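Telley linen drive passes 400 bundles, seeks bedding for winter rooms

January 30, 2024

TELLEY - A linen and clothing drive that opened in August has now sent out 400 bundles to households in Telley and the Flandis district, and organizers are asking residents for more sheets and pillowcases before the cold weather ends.

The drive is run out of the former Manolakis dry goods store on the main street. Each bundle holds one set of sheets, a blanket, pillowcases and, when there is enough on the shelves, a warm piece of clothing.
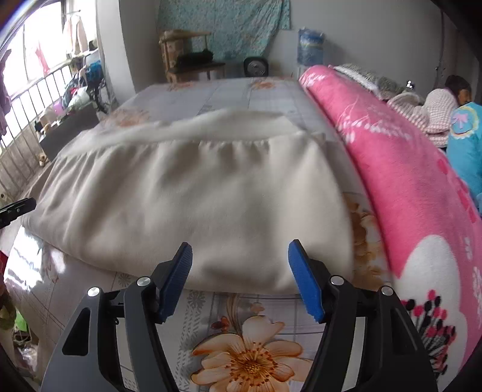 A cream-colored garment and a rolled pink blanket on a patterned sheet.

Kristóf Bakos, who coordinates the drive, said demand rose sharply after the new year. The waiting list stands at 60 households, most of them people who moved into furnished rooms that came with a mattress and nothing else.

"We have plenty of towels," Bakos said. "What we run out of is bedding. A twin sheet is gone the same day it comes in."

Donated items should be washed and free of holes. Small stains are accepted on blankets but not on sheets. The drive can't take pillows, comforters filled with feathers, or electric blankets. Pillowcases don't have to match, and single ones are welcome.
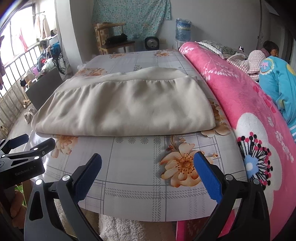

A folded beige satin pillowcase on a floral and plaid sheet.

The town council in Telley approved a $300 grant for the drive earlier this month to cover laundry soap and bags. Delivery is handled by Nomside, a local moving company, which lends a van two mornings a week and does not charge for fuel.

Coats and other thick clothing are also needed, mainly in adult sizes. Children's clothing is being sent to the school exchange in Flandis, which has its own racks and longer hours.
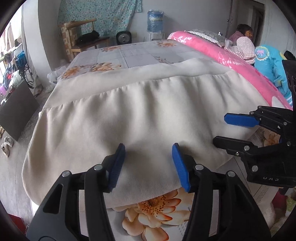
Large pieces should be folded flat and tied with string or put in a clear bag with the size written on the outside. Bags with no size marked are set aside and sorted last, Bakos said, and some sit for weeks.

Drop-off is at the side door of the store from 9 a.m. to noon every weekday. Households that want to be added to the list can sign up at the same door or leave their name at the Telley library desk.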